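The Drying Order

The instruction sheet for the washing-up at Venance House ran to 255 words and had been typed by Murali Fernandes on the machine in the hall. It was kept in a plastic sleeve on the inside of the pantry door. Section one dealt with water temperature. Section two dealt with the order of washing: glasses, cutlery, plates, pans. Section three, headed Drying, was the longest, and it was the only one that had been amended by hand.

Indira Raju read all of it on her first evening, standing up, with her coat still on.

"You needn't learn it," said Elango Rodrigues, who had the room above hers. "He'll tell you when you get it wrong."

"Who wrote the part in pencil?"

"Jagadeesh Thampi. He's gone now."

The pencil note said: Plates lean left. It had been underlined and then, by a different hand, crossed out.

The printed text set out the procedure as follows. Plates were to be placed in the rack in descending order of diameter, largest at the back, faces towards the window. The angle of the plate to the draining board was to be as near to 90 degrees as the prongs allowed. No plate was to touch its neighbour. Where a plate had a raised rim, one space was to be left free on the rim side, so that water held behind the rim could run down and clear. Drying time in February was given as 2 hours with the window closed. A further line stated that cloths were not to be used on plates under any circumstances, and that the cloth on the hook was for hands.

Indira did not object to rules. She had spent eight years in the records office at Hamik, where a folder filed under the wrong letter was treated as a folder destroyed. What she objected to was the angle. A plate standing upright in a prong rack had two points of contact at the base and one behind. If the prongs were true, and the plate was heavy enough, it stayed where it was put. If the prongs had any play in them, it tipped, and it tipped towards whichever side had the most room. She tested this after supper with a side plate and found that it tipped left every time.

She told Fernandes so at half past nine, when he came down to fill his hot-water bottle.

"The rack is level," he said.

"The rack may be. The prongs aren't."

"It came from Usman's. They are properly made."

"I'm sure they were, when they left the shop."

He screwed the stopper into the bottle, turned it over the sink to check the seal, and turned it back. He was a tall man and the kitchen ceiling was low at that end, so that he had to stand with his head on one side whenever he used the tap. He had done it for long enough that he now stood that way in other rooms.

"Mr Thampi held the same view," he said. "He broke a plate proving it."

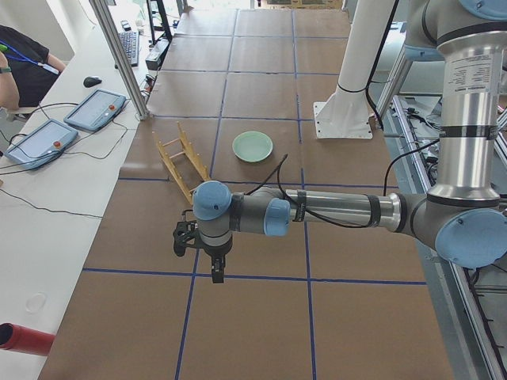
The matter rested for about a week. During that time Indira washed up on her allotted evenings and followed section three as written, except that she left the free space on the left side of every plate, rim or no rim. Nothing broke. She kept no record of this, but she noticed that Elango had begun to do the same, and then that Nithin Thomas, who normally did whatever was quickest, was doing it as well. The plates stood with a slight lean, all in the same direction. From the doorway they looked like a row of people listening to something in the next room.

Fernandes said nothing. He inspected the rack each morning before breakfast, as section three required, and put the plates away in the cupboard over the stove.

On the eighth evening she came down late for a glass of water and found him at the table with the rack in front of him. He had taken it off the draining board and emptied it. He had a ruler, a pencil and a saucer with wood glue in it, and he was pressing each prong in turn with his thumb, first one way and then the other.

"Four of them move," he said, without looking up. "All to the left."

"Can they be fixed?"

"They can be glued. It will want a night to set." He moved the lamp closer -- it was the bad lamp, the one that had to be held by its neck -- and she took hold of it for him. He worked the glue in round the base of the first prong with the end of a matchstick. It took him some time. His hands were steadier than she would have expected.

"Did he leave because of the plate?" she asked.

"Thampi? No. He had a post offered him in Drarnia. A good one. He left in the spring." He wiped the matchstick on a piece of newspaper. "The plate was mine. My mother's, originally. It was one of a set, and I said more about it than I ought to have done."

He did the second prong, and the third. She changed hands on the lamp.

"I crossed out his note the same night," Fernandes said. "I used a pen. I should have used pencil."

When the fourth was done he put the ruler back in the drawer and covered the saucer. The rack stayed on the table overnight with a card against it saying Glue Wet, and the supper plates were left in a stack beside the sink.

In the morning the sheet was missing from the pantry door. It was back by noon in the same sleeve, retyped. Section three was one line shorter, and the line about cloths had been altered to permit their use when the rack was under repair.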